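Sorting Out the Toy and Odds-and-Ends Bin

Most houses have one bin where the small stuff ends up. Bath toys, loose building bricks, the spoon from a play kitchen, a lid that fits a container you gave away in July. Left alone, it fills to the top and everyone stops looking in it. The steps below take an evening the first time and a few minutes after that.

Pick the right bin. Open tops work best for things that get used every day. A lid sounds tidy, but children set it on the floor and then stand on it. Choose a plain color, gray or white, so small pieces show up against the bottom. Keep it shallow enough that a child can reach the floor of it without tipping it over.

Empty it all the way. Spread an old sheet on the floor and turn the bin over. Wipe the inside with warm water and a drop of dish soap, paying attention to the corners, and let it dry before anything goes back. Crumbs and sand collect there and scratch plastic toys.

Sort into 3 piles: keep, move, and throw out. Kitchen things go back to the kitchen if they are real utensils and stay with the toys if they have been adopted. Match every lid to its container now. If there is no container, the lid can still be useful under a wet paint cup or a lump of modeling dough. Cracked straws and snapped plastic go out.

Wash what needs it. Hard plastic bricks can soak in warm soapy water in the sink. Use a mesh bag if you have a lot of them. Karthikeyan Naidu wrote in to say that he owns 839 bricks and washes them in a pillowcase tied with string, and I have since tried it. It works, but rinse twice.

Rubber ducks and other squeeze toys need more care. Squeeze each one over the sink and look at what comes out. If the water is cloudy or has black specks, throw the toy away. If it runs clear, wash the outside, squeeze it dry and leave it hole side down on a towel overnight. A dab of waterproof glue over the hole on a new duck keeps water out from the start — let it cure fully before bath time.

Put back less than you took out. One layer on the bottom is a good limit. When things are stacked, the lower ones are never used, and the whole bin gets dumped whenever somebody wants one piece. Store the rest in a closet and swap it in every few weeks.

Long, thin things such as play spoons and straws slide under everything else. Lay them flat along one side, or stand them in a cup if the cup stays upright. Flat trays go against the back wall. Round and chunky pieces can sit anywhere.

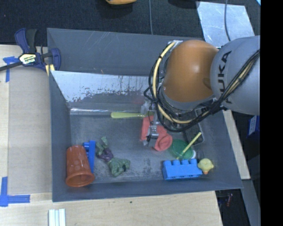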